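Skirkton Hand-Held Gripper Kit, reviewed by the Jemier parts desk

Kit for recording example grasps by hand, for teams training a robot arm.

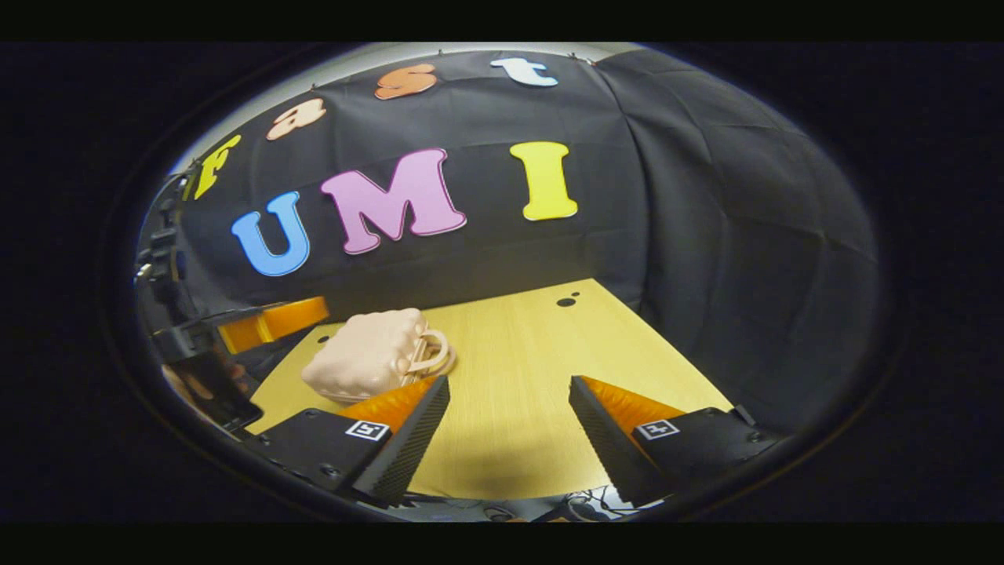 We stock this kit and we have our doubts about how it gets sold. The pitch is that you can skip the robot, walk around with a gripper in your fist, and have a working skill by the weekend. Maybe. Marciniak, who make the Skirkton, quote 50 examples for a simple pick. In our own shop a small soft item took 127 before the arm stopped pinching air, and that was on one table, under one set of lights.

What you get
Gripper with 2 soft-padded fingers
Printed marker squares, one per finger mount
Wide-angle lens and bracket
Cable set
Plodholm recording software, one seat

What we like
The pads hold up. They come off with a small screwdriver and spares are cheap. The markers let the software work out how far the fingers are open, so there's no sensor to break.

What we don't
Fast hands make bad examples. If you jerk the gripper, the tracking drops out and the software keeps the take anyway — check every one yourself. "Works with any arm" on the box means any arm you're willing to write a driver for. And squashy things change shape between takes, so plan on a lot more recording than the leaflet says.

Weight: about 900 grams with the lens on
Sold as: single unit or left and right pair
Returns: unopened kits only
Page checked July 10, 2026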